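Stop grading the robot on the last second

Posted April 2018

Quick one, because I've had this argument twice this month and I'd like to have it in writing.

Most manipulation results I read come down to one number. Success rate. Corn in the pot, yes or no. Corn on the plate, yes or no. Fine for a headline. Useless for anyone who has to fix the thing on Monday.

Our kitchen task at Truscombe is a saucepan, a lid, a plate and an ear of corn. Stills from it, in no special order:
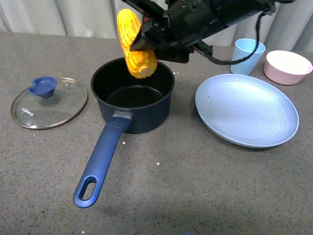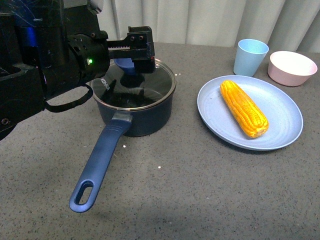
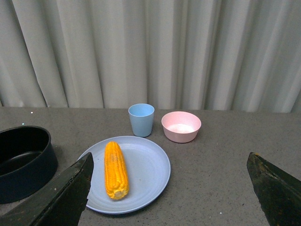
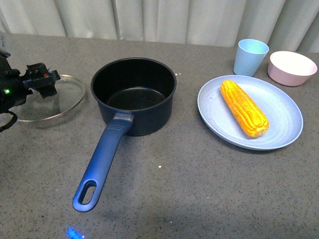

What the score leaves out

Try giving those one label. You can't, or you can but you throw away everything good. Holding a cob over a pan is one problem. A thin-rimmed glass lid is another - clear glass, counter showing straight through it, a small knob to grab. Lumping them together and calling it "cooking task, pass/fail" tells me nothing about which one broke.

So we score by stage. Zorkus is our name for the scoring script, don't ask. It cuts every run into 11 stages and each stage gets its own mark. Reach, close, lift, carry, lower, let go, and so on. We've put 1,215 runs thru it since November.

The result that changed my mind: we had 2 policies with the same final score. Same to the decimal. By stage they were nothing alike. One lost nearly all its failures on the lid. The other was fine on the lid and sloppy with the corn, bad lowering, bad release. Same number, completly different robots. If I'd only had the headline figure I'd have flipped a coin.

The usual complaints

It costs too much labelling time. Yes, some. We did the first batch by hand and it was dull work. Cocco, the little tagging tool we use now, does the easy cuts and a person checks the hard ones. Cheaper than retraining on a guess.

Stage borders are fuzzy. Also true. When does "lower" end and "let go" start? We argued, picked a rule, wrote it down. A slightly wrong rule applied the same way every time still beats no rule.

It makes papers harder to compare. This one I take seriously. The Trakdale people publish a single score and everybody can line up behind it, handy. But keep the single score! Put it in the first row. Then put the other rows under it.

What I'd like to see

Stage tables in the appendix at minimum. Failed runs released with the good ones. And views from the wrist as well as the head, for the failures especially - a gripper finger next to a plate rim reads very differently up close.

More on the border rules when I get the write-up cleaned up.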